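九月

文／尼卡诺尔·科利亚多

博里斯拉夫·帕夫洛维奇不相信“断舍离”。我问他原因，他先反问我：“你扔掉的东西，后来又买回来几样？”我想了想，至少有一样电熨斗。他点点头，像是早就料到了。

他做旧货生意21年，铺子开在格拉德姆的老街上，门面很窄，货一直堆到楼梯口。这几年上门的人变了。从前是搬家的、办丧事的，如今多是读了整理类书籍的年轻人，拎着袋子进来，说家里“太满了”。

“他们说这话的口气，跟说自己得了病一样。”帕夫洛维奇说，“我问满在哪里，多半答不上来。书上说满，那就是满。”

我原本是带着怀疑来的。卖旧货的人批评扔东西，听上去像面包师批评减肥。我把这话直接说给他听，他没有生气。“你算反了。他们扔得越多，我进货越便宜。照理我该给那些作者送花。”

那他抱怨什么？他从柜台下翻出一个本子，里面记着收来的东西和来历。他说去年有个客人一次卖给他70件厨房用品，留下的那点地方，过了一个夏天，换成了一整套颜色统一的收纳盒。“盒子里装什么？她说还没想好。”

这个本子我翻了几页，字迹潦草，有些地方只写着“蓝的，大”。单凭它要证明什么，恐怕不够。帕夫洛维奇自己也承认没做过统计，只凭印象：卖掉东西的人里，约有5个熟客会回来找同类的货，有一个还问过原先那口锅在不在。锅早卖了。

我又问他对付费整理课怎么看。附近一家叫“约武莫”的工作室就开这种课，周一晚上上课，一期10节。他去听过一节，坐在最后一排。“老师让大家拿起一件毛衣，问自己还爱不爱它。我那件是我岳母织的，我从来没爱过，可冬天穿着暖和。这种题怎么答？”

我去问过工作室的学员，得到的说法并不一样。一位学员告诉我，课上完以后她不再为找钥匙发火，单这一条就值回学费。我把话转给帕夫洛维奇，他想了一会儿，说：“找钥匙，门口钉个钩子。”接着又补了一句：“不过她要是高兴，那也行。”

他自己的家我没有去成。他说家里乱，妻子不愿意让人看。问起家里怎么收拾，他答得很简单：常用的放在手边，不常用的往上放，放不下了就吵一架。孩子小的时候，所有零碎都扔进一个筐，周末倒出来分。没有标签，也不按颜色排。

“现在的毛病，是把收拾屋子当成修行。”他说，“屋子收拾好了，人还是那个人。欠的账还欠着。”

我提醒他，有不少人确实觉得整理之后心情变好。他说他信，擦完玻璃他心情也好，能好到下午。至于更长久的变化，他没见过，也不打算替别人担保。这一点我倒同意：我读过的几本整理书，案例都停在房间刚收拾完的那天，没有一本写到第二年冬天。

临走前，有人进来卖一盏台灯。帕夫洛维奇拧了拧灯座，问对方为什么不要了。那人说，不知道，就是觉得该扔点什么。他付了钱，把灯放到楼梯第三级上，那里已经有两盏了。 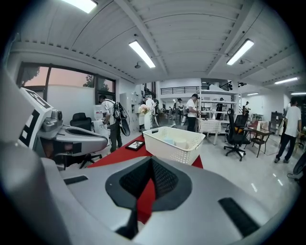

红布上的白色带孔塑料筐，里面放着几件浅色的东西。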